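The laundry basket, and other things I have opinions about now
4 July 2020

I have become a person with views on laundry. I blame the flat. When we lived in the old place on Durine Road there was a proper airing cupboard and everything went in there in a heap and came out (eventually) more or less dry, and I never gave it a thought. Then we moved, and the new flat has no airing cupboard, no utility room and a hallway you have to go down sideways, and suddenly washing is a subject.

So I've been trying to do it properly. Small loads, more often, colours sorted before they go anywhere near the machine. I used to wait until I had a mountain and then lose half a day to it, usually while muttering. Now it's a few bits at a time and I hardly notice it.

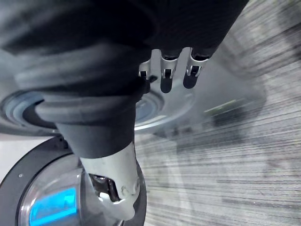

Do you really have to wash new dark things separately? For the first couple of washes I would, especially anything black or a strong blue-green, and after that they can go in together with other darks on a cool setting. I learned this with a Ramalho bath towel and a pillowcase that was white until December.

The other half of it is what you carry everything about in. I had one of those tall fabric hampers from Fulano, very handsome, with rope handles, and I hated it within a week. Everything sinks to the bottom. You put in one damp flannel and forget it, and by the time you've dug down to it the whole lot smells like a pond! I gave it to my sister for her knitting and she's delighted with it.

What I like now is a plain plastic basket, fairly shallow, with holes in the sides. The holes matter more than I'd have thought — air gets in, so a slightly damp tea towel isn't the end of the world if you get distracted by the phone. And you can see what's in there at a glance, so no stray sock goes through the wash twice.
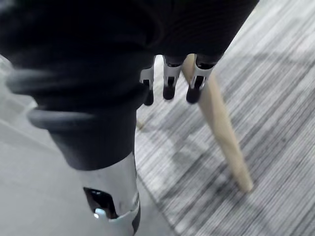

My sister, on being told all this over the phone, said that shallow baskets were fine for people with two T-shirts to their name, but that she had three boys and football kit and would be needing something closer to a skip. Fair enough. I did point out that she could have more than one basket, and she asked me where exactly I thought she was going to put them. We left it there.

I still think little and often is the way, though. A shallow basket stops you overfilling it, and that saves your back (mine has been grumbling since the move, all those boxes of books). If there's only a couple of things in it I don't mind at all.

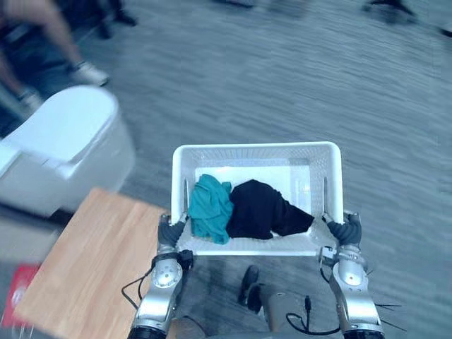 And then you don't have to fold at speed, either. With a big load I used to fold the first few things beautifully and then just sort of roll the rest. With a small one I'll sit on the floor with the radio on, shake each thing out, fold it in thirds and have it in the drawer before the kettle's boiled. The drawer looks lovely. I have opened it to show visitors, I'm sorry to say.

One more thing, handles. Get a basket with proper cut-out handles at the ends, and put your hand through them in the shop before you pay. I nearly bought one from Cellier that looked perfect until I picked it up, and the edges were so sharp they left a mark across my fingers.
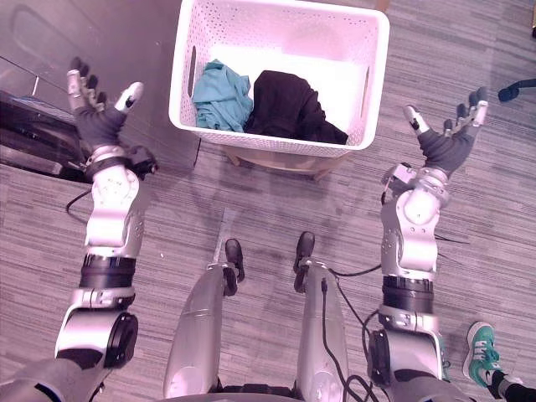

Written by the author of this blog, chief washer and reluctant ironer

Next up I need to sort out the drying situation. I've got a rack that takes up the entire bath and falls in on itself if you hang jeans on the left side, so if anyone has a wall-mounted one they're fond of, do leave me a comment, and please tell me how many screws it needed, as our walls are mostly dust.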